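Seven weeks early, and a phone at 3 percent

Huia Merrick was at work when her back started hurting. Not bad. Just there. She finished her shift, drove home, ate toast standing up.

"I thought it was the chair," she says. "We'd just got new chairs."

By midnight she was in Room 404 at the hospital in Wosuritz with a monitor strapped across her belly and her partner, Blair Matheson, somewhere on the highway with a phone at 3 percent. It was June. The baby was due in August.

"They kept asking me questions and I kept saying, no, it's too soon. Like that was an answer."

Blair made it. Fourteen minutes to spare, still in his work boots. Their son Dow was born just before sunrise and taken straight down the hall to the NICU. Huia saw the top of his head. A hat. That was it for 7 hours.

"People congratulate you and you don't know what to say back," she says. "I hadn't held him. I said thanks."

Dow spent 17 days in an incubator, then longer in an open crib, learning to eat. Feeding was the slow part. He'd take a little, fall asleep, and the rest went down the tube. Blair wrote every feed in a notebook from the gas station. Huia pumped at two, at five, at eight, and cried in the parking garage more then once.

They were living in Relturora, over an hour each way. Blair went back to work after the first week because they needed the money. He'd drive up at night, sit with his shirt open and the baby on his chest, drive home.

"I was scared of him," Blair says. "All those wires. A nurse just put him on me and walked off. Best thing she could of done."

Home at last. No monitors, which was worse at first. Neither of them slept. They took turns watching him breathe.

He's a solid kid now. Loud. Hates socks.
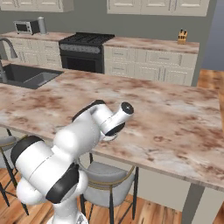
Huia still gets messages from a mom she met by the NICU sinks, and they talk most weeks, usually late, usually about food. She'd like to go back and visit the ward. She hasn't yet. Blair says he'll drive.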